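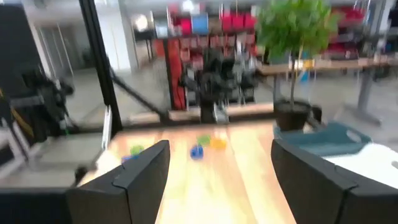
Do I need a computer to set up the Clistau label printer?

A phone is enough. I did my whole first setup from the couch, though the long product names are easier to type on a real keyboard.

Section 4: Loading the roll and printing your first label

1. Plug the printer in and leave it switched off for now. The power button sits really close to the lid catch and I hit it all the time.

2. Press the catch and lift the lid. Pull out the cardboard spacer (mine was wedged in pretty tight, so wiggle it).

3. Drop in the roll with the loose end coming off the bottom. A full roll is 300 labels, so you won't be doing this often!

Caution: The print head is right under the lid. Keep your fingers and anything metal off it.

4. Close the lid until it clicks, then switch on. It feeds one blank label and stops.

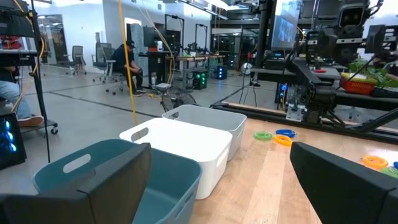 Bins with cut-out handles, teal, white and light gray.

5. Open the app, tap Add Printer and pick Clistau from the list. If it isn't showing, hold the feed button for 10 seconds and look again. Ye-ji Byun tested this on an older phone and had to do it twice.

6. Choose a label size. I like the medium one for bins and the small one for jars and spice tins.

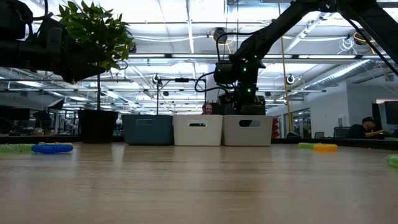

7. Type your text and keep it to 3 lines or fewer. Any more and the letters shrink so much you'll be squinting from across the room.

Note: Smooth plastic takes labels best. Wipe it down, let it dry, then press from the middle out.
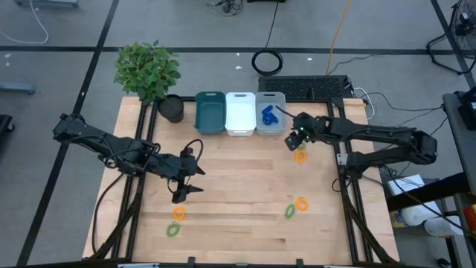
8. Tap Print. If the text comes out faint, go to Settings, then Darkness, and bump it up one notch at a time. Mine lives on 4.

Updated September 24, 2023. Cleaning the roller is in Section 5.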